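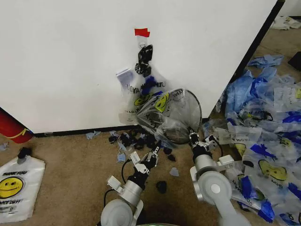 Recogida de retales: pinza derecha en el aro de la bolsa, izquierda bajando hacia el grupo disperso junto al zócalo.

10 de febrero de 2023. Cuaderno de Cemudholm, control bimanual.

Cambio de hoy en Hedis: la pose de la boca de la bolsa se calcula desde la cinemática del brazo derecho. La segmentación del plástico transparente queda solo como comprobación. Con la máscara sola, el borde saltaba hasta 20 mm entre ciclos.

Planificador: horizonte de 300 a 200 ms. El brazo izquierdo corrige antes, pero hay que vigilar el jerk en la muñeca.

Percepción: los retales negros sobre moqueta se separan bien. Los papelitos azul claro sueltos, peor; umbral de área pendiente. Excluir el montón de la derecha del mapa de objetivos (K. Lubis tiene la rama).

Pendiente: registrar el par de la pinza derecha con el aro sujeto.

Categoría: Manipulación / Percepción

Entradas recientes
Calibración mano-ojo en Vorness
Kusuma: latencia del bus

Comentarios
S. Lumbantobing: ¿la máscara sigue a resolución completa?
K. Lubis: Sí. Subo la rama el lunes.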